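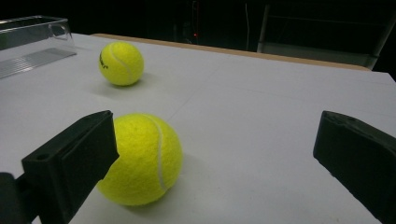 Kolton 4 two-finger gripper, from Clomcombe. Made for picking-up chores — toys off a table, parts into a bin. Can it do your whole house yet? No. Tennis balls on a flat white top are a fair first job, fingers wide open, one ball near and one further back. Matte black fingers, blocky, swap them out when they get chewed up.

Good at: balls, blocks, cups, boxed parts. Not there yet: socks, wet dishes, anything in a bag. Shop floor use ok if somebody stays close by. Rated 4000 grips per finger set, spares come in packs of 3. Ships in 29 days, sometimes sooner, dont count on it.

Related items
Kolton finger set, 3 pack
Gurnivness bench clamp
Spahić wrist mount
Kolton carry case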